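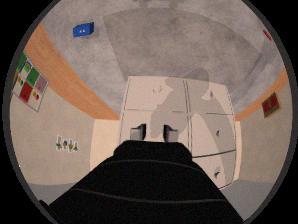 November, afternoon – cabinet approach set, simulated rooms

Back on the cabinet approaches today, picking up where I left off before lunch. The view from the gripper is the usual round fisheye, with the white cabinet straight ahead and the fingers open. I'm keeping this start pose as the reference for the whole Katine batch, so if you're looking for what "pose zero" means in the run sheet, that's it.

We have 438 episodes in the folder now. I threw out 22 this morning, mostly ones where I dithered in front of the panels for so long that the model would have learned to dither too. Krystyna says I'm too hard on my own driving, and she may be right, but I'd sooner drop a few than spend another week wondering why the policy hovers.

What I keep coming back to is the front of the cabinet. It's all white, with thin dark grooves between the panels, and the knobs are tiny at this distance. There's one near the top center of the upper left panel and another near the top of the upper right, and then there are those two darker notch-like marks on the right half that I still don't fully trust. Anwara asked whether they're handles or just something left over in the asset, and I had to tell her I don't know yet. I'll open the mesh and look. Until then, please don't label them as grasp points – leave the field blank and I'll fill it in.

The shadow bothers me a little as well. It's big and soft, it comes down over the upper part of the cabinet and along the right side, and it runs straight across a couple of the grooves. I think it's good for us to have it in the set, only I don't want it in every single episode. Plan is to move the light between blocks of 30 and write the setting down each time (I forgot to do this for the first block, sorry, Krystyna).

Wall dressing stays as it is for now. The chart with the colored squares and the little strip of figures are both on the left, the small red picture is on the right, and they give the encoder something to hang on to when the cabinet fills up most of the view. I would like to shuffle them in the next room, Bremari, so that we aren't teaching it to find a cabinet by looking for a green square. Anwara had the same worry last month and I brushed it off, so credit where it's due.

Driving notes, mainly for whoever takes the evening slot: come in slowly, keep the fingers open until you're right at the knob, and don't correct sideways and forward at the same time. If you overshoot, back out and finish the episode anyway, then tag it "recover". We're short on those, with only 6 so far, and they're worth having.

Still to do:
Check the two marks against the mesh.
Re-export the first block with the light setting filled in.
Ask Krystyna if the Bremari room is ready to load.
Upper left knob first tomorrow, then the upper right.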